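How Does a Robot Learn to Do the Dishes?

Have you ever been asked to unload the dishwasher and wished, just for a minute, that somebody else would do it? The students in the Prirkville robot club wished it too, so they named their project Brolley and got to work!

A robot arm doesn't know what a fork is. It doesn't know that a glass can break, either. People have to teach it, one small job at a time, and that takes lots and lots of patience (and a good snack now and then). The club keeps a notebook of every try, and by February they had written down 3217 of them!

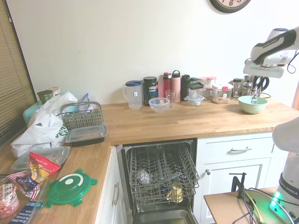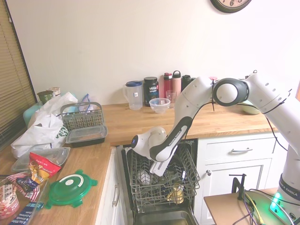
ROBOTS AND YOU

Look for the two straight fingers at the end of the white arm. They're called a gripper, and they work a bit like your thumb and pointer finger when you pinch something. Over the green bowl, they have a fork to think about. Down in the dishwasher rack, there are all those rows of tines to watch out for, and a glass as well.

Try it yourself! Using only two fingers, move a plastic spoon from a bowl to the table. Now do it again, very slowly, and tell a friend each thing your hand is doing.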